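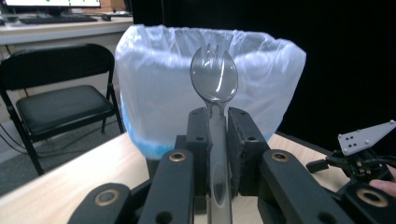
*A clear plastic spork and a lined bin on the table at Iltstead.*

**Iltstead puts the lunch bin up on the table this June**

I'm Villads Ingvarsson, I look after the shared rooms at Iltstead, and I have bin news! Starting in June we're running Folura, a small project to get lunch trash off our desks and into a bag before it spreads. Plulex is paying for 200 bin liners and 100 posters, and our neighbors at Hjaltested are joining in with three rooms of their own.

The idea came out of my own bad habits. I eat at my keyboard, I put the spork down "for a minute" and then it lives there until evening. With a bin right up on the tabletop I just drop it in (most days, anyway).
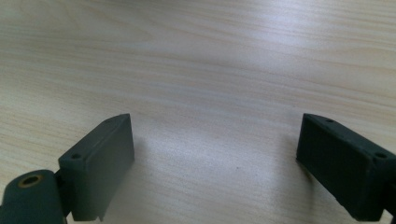 *Pale wood grain, with the light catching the tabletop.*

Wiping down is the other half of Folura. Each room gets a cloth and a spray bottle, and we're asking people to do the whole top after lunch – corners too, please. I tried it for a month and it takes me roughly 3 minutes, including the time I spend looking for the cloth.

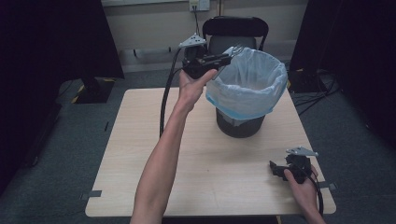
*The bin on the table, its white bag folded well over the rim.*

Do fold the bag down over the outside like this. A skimpy fold slips in as soon as somebody throws away a full soup cup, and then you're fishing around for the edge. Posters go up in the hallway first, and spare liners will be at the Iltstead front desk from 9 a.m. Come by and grab a few!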